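Food Science for Non-Majors
Notes for week 2, heating food, microwave part
Haris Mujić
Last edited Jan 1, 2020

Same warning as always, these are my notes typed up fast, not a textbook. If something here and something in the reader disagree, go with the reader and email me.

Where we left off: three ways heat gets into food. Conduction (pan touching egg), convection (hot air or hot water moving past), radiation (broiler, toaster, campfire). All three start at the outside. The surface gets hot first, the middle gets hot by conduction from the surface. That's why a roast is brown outside and pink inside. Keep that picture in your head for the rest of this.

Microwaves. What are they

Same family as radio and visible light. Electromagnetic waves. Home ovens run at 2.45 GHz, wavelength a bit over 12 cm. Long compared to light, short compared to AM radio. Not enough energy per photon to break chemical bonds, so not ionizing. Does not make food radioactive. This question comes up every year, so it's in the notes now.

Made by a magnetron, sent down a metal channel (waveguide) into a metal box. Box walls reflect. The door has a metal screen in it with small holes, holes are much smaller than the wavelength so the waves stay in, but light is tiny in comparison so you can see your soup.

How the heating works

Water molecule is polar. One end slightly negative, the other slightly positive. Put it in an electric field and it tries to line up. The field flips direction billions of times a second, molecule keeps trying to follow, gets jostled by its neighbors, the energy ends up as random motion. Random motion of molecules = heat. That's it.

Common mistake: "2.45 GHz is the resonant frequency of water." No. Liquid water absorbs over a very wide range, and there's nothing special about this one. If water absorbed a lot more strongly the waves would all get used up in the outer skin of the food and you'd be back to a broiler.

Salt water: ions get dragged back and forth too, second heating mechanism. Salty foods tend to heat faster at the surface and the waves don't get as deep. Think ham vs. plain potato.

Fat: not very polar, absorbs less per gram, but takes less energy to warm up (lower specific heat). So it can still get hot fast. Also no boiling point at 100 to stop it. Bacon.

Sugar: jelly in a donut. Everybody has burned their mouth on this. The filling holds a lot more water than the dry dough, so it gets much hotter, and it's thick so it sticks to your tongue and doesn't cool off by moving around.

Ice: absorbs very weakly. The molecules are locked in a crystal and can't turn freely. Important for thawing, see further down.

Penetration depth

NOT "cooks from the inside out". Write this on your hand. Waves come in from the outside and get weaker as they go. In most wet foods the useful depth is an inch or so, depends on temperature and salt. Past that, plain old conduction. A big lasagna is heated by microwaves in the outer layer and by conduction in the center, hence cold center.

Why people think inside out: the air in the oven is cool, so the surface loses heat and water by evaporation, and the hottest spot can be a little below the surface. In a small item (one potato, a bun) it really can be hotter in the middle. Small only.
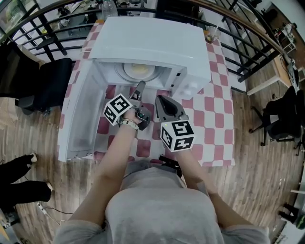
Hot spots. Waves bounce off the walls and overlap. Where they add up you get strong heating, where they cancel you get almost none. Standing wave pattern. Spacing between hot spots is half a wavelength, so 6 cm or so. Turntable drags the food through the pattern. Some ovens have a metal fan (mode stirrer) that keeps changing the pattern instead, those don't need a turntable.

Note the exact center of the turntable doesn't go anywhere. If it's a cold spot it stays a cold spot. Put the plate off center, or arrange food in a ring with nothing in the middle. Thick parts toward the outside.

Try at home: take the turntable out AND flip or cover the thing that spins it. Plate of grated cheese or mini marshmallows in one flat layer. Heat until you see the first melted patches, then stop. Measure between centers of neighboring patches with a ruler. Double it = wavelength. Multiply by frequency (label on the back of the oven, 2450 MHz) and you should land somewhere near the speed of light. The patches are blobby, so don't expect more than one good digit. The real pattern is three dimensional anyway.

Worked numbers

Energy to heat water = mass x 4.18 x temperature change. Mass in grams, answer in joules.

Cup of tea, 250 g, from 20 C to 58 C. That's a change of 38.
250 x 4.18 x 38 = 39,710 J
Oven puts out 700 W, so 700 J every second.
39,710 / 700 = 57 seconds if every joule goes in the water. It doesn't. Some warms the mug, some leaves from the surface, so plan on longer.

The watts on the front of the oven are output. What it pulls out of the wall is more, the magnetron isn't perfect and there's a fan and a light and a motor. Please do not mix these two up on the homework, last April 17 people did and I had to grade all of it.

Power levels. On most older ovens "50%" does not mean half strength. It means full strength half the time. On, off, on, off, you can hear it click and hum. The off time lets heat spread by conduction. Inverter models can really run at lower strength. Either way the average is what matters for a thick food.

Thawing

The hard one. Ice absorbs badly, liquid water absorbs well. So the first bit that melts starts grabbing most of the energy, gets hotter, and the ice right next to it just sits there. This is called thermal runaway. End result is ground beef with gray cooked edges and a frozen brick in the center, we've all done it.

What helps:
low power, long time
rest periods
break off and remove the thawed parts
flat packages, freeze things flat in the first place
cook right away afterwards, parts of it have been warm

Softić's rule from the reader: the thicker the food, the lower the power. Good enough for the exam.

Why nothing browns

Browning (Maillard, caramelization) wants a dry surface well above boiling, roughly 140 C and up. In a microwave the surface is wet and the air is cool, so it sits at 100 or below until the water is gone. Then it's leather. Susceptors: that gray patch in the popcorn bag or under the frozen pizza is a super thin metal film, it absorbs and gets hot enough to brown what touches it. So that's conduction again! The Plernia handout has a diagram.

Bread goes rubbery. Starch softens with the heat, steam leaves, then it firms up hard while cooling. Short time, damp paper towel, eat it quick.

Metal

Doesn't always spark. The walls are metal. Problem is thin edges and points, and two pieces close together. Field builds up at the points, air breaks down, arc. Fork tines, twist ties, gold rim on grandma's plate. Crumpled foil is worse then smooth foil. Go by the oven manual.

Containers

Glass and most ceramic: mostly transparent to the waves, get hot from the food. Some glazes and clays hold water and get very hot themselves. Test: empty dish next to a cup of water, one minute. Dish hot, water cool = don't use that dish.
Plastic: only if marked for it. Thin tubs soften, mainly with fatty or sugary food because those go past 100.
Sealed anything: no. Steam has to go somewhere. Same for whole eggs in the shell, prick potatoes and sausages.

Superheated water. Very clean smooth cup, still water, heated too long. It can go above 100 without bubbling as there's nothing for bubbles to start on. Drop in a tea bag or bump the cup and it all boils at once into your face. Put a wooden stick or something in before heating, don't overdo the time.

Safety temps and standing time

Reheat leftovers to 165 F (74 C) all the way through. Check more than one place with a thermometer. Stir halfway. Cover it, steam evens things out. Standing time is part of the cooking, not a suggestion on the box, the outer layer is still passing heat to the center for a couple of minutes after the beep.

Nutrients, short version: vitamin C and some B vitamins get lost to heat, time and cooking water. Microwave is short and uses little water so it usually does fine, often better than boiling. Drown the broccoli in water and you lose the advantage.

For next time

Read the Rellerholm chapter on frying, skip the section on industrial fryers.
Problems 1 to 6. For number 4 assume the soup is water.
Cheese or marshmallow results, one page, ruler measurments in a table, include your oven's frequency from the label.
Cema reading is optional but the thawing graphs are nicer than mine.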